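How to compare two grippers on a cloth-picking job

If you've ever tried to get a robot to pick up one towel out of a bin, you already know how it goes. It grabs none, or it grabs the whole lot. I spent most of March on this and I've settled on a simple test that lets me put one gripper next to another and say which is better for soft stuff. You need an arm, a plastic bin, a few small cloths in different colors and a good bit of patience.

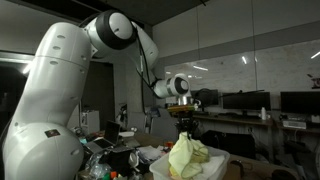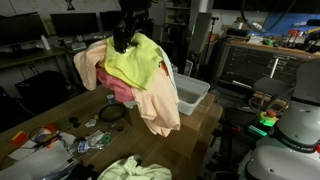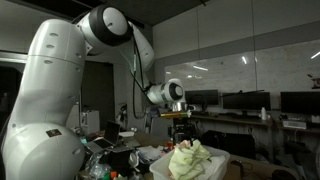 Cloth picking on the test bench: a single hold over the bin first, then a four-cloth bundle, then the gripper up and a pale green cloth down in the bin.

What you're after

One cloth per pick, held long enough to carry it somewhere. I log three results and no more: single, multiple, miss. I started out with a much fancier list (corner grab, edge grab, middle grab, slipped halfway...) and gave up on it, so trust me, keep it short!

Step 1. Pick your cloths

Use cloths you can tell apart at a glance. Bright colors help a lot later on, when you're going through your notes and trying to work out what got dragged along with what. Mix thick and thin if you can. Wash them first – new cloths are stiff and slide around in a way the same cloth won't a week later.

Step 2. Set up the bin

I like a see-through bin with rounded corners. Square corners catch long fingers. Tape down the bin's position on the table, because if it moves between gripper A and gripper B your numbers don't mean much. Teach the arm one hover pose above the bin and leave it alone for the whole comparison.

Step 3. Mount the first gripper and fix the payload

Bolt it on, then go straight to the controller and enter the new weight and the tool center point. Please don't skip this one. The first time I swapped from the Utel two-finger to the Dilton I forgot, and I lost a whole afternoon to an arm that kept stopping halfway down for no reason I could see. My Dilton weighs 928 grams with its plate, so it's not a small change.

Check your cable slack while you're there. Move the wrist through its full turn slowly, by hand if your arm lets you, and watch for anything pulling tight. Keep the emergency stop within reach for this and for everything after it.

Step 4. Run your picks

I do 38 picks per gripper. Rungnapa Khamphan, who shares the bench with me, thinks that's too few and she may be right, but it fits in a morning and I can still concentrate by the end. For each pick:

Dump the cloths back in and give them a stir with your hand.
Step back.
Send the arm down to the set depth and close.
Lift to the hover pose and wait a few seconds.
Write down the result before you do anything else.

Stir the same way each time. I'm a lazy stirrer after lunch and I could see it in my log, so now I do both grippers before lunch on separate days.

Step 5. Change the depth, then the force

Only touch one setting at a time. Going down 13 mm past the top of the pile gave me far more multiples than barely touching it, with both grippers. Less force helped the Utel and did nothing much for the Dilton. If you have soft fingertip pads, try them last, as a separate run. I cut mine from a sheet of Grondura rubber and the grip changed so much that it may as well have been a third gripper.

How mine came out

With the shallow depth, the Dilton got over 18 singles and the Utel got 13. The Dilton missed less but when it went wrong it really went wrong, with big bundles coming up together. The Utel's mistakes were mostly plain misses, and I'd pick that kind of mistake any day – a miss just means going down again, while a bundle has to be put back and sorted out.

If you want to go further

Add a camera above the bin and choose the pick point from the picture instead of using the same spot every time. I'm trying the Thaweesak controller for that next, mostly for its faster stop-and-go, and I'll put the settings up once I've got it talking to the arm.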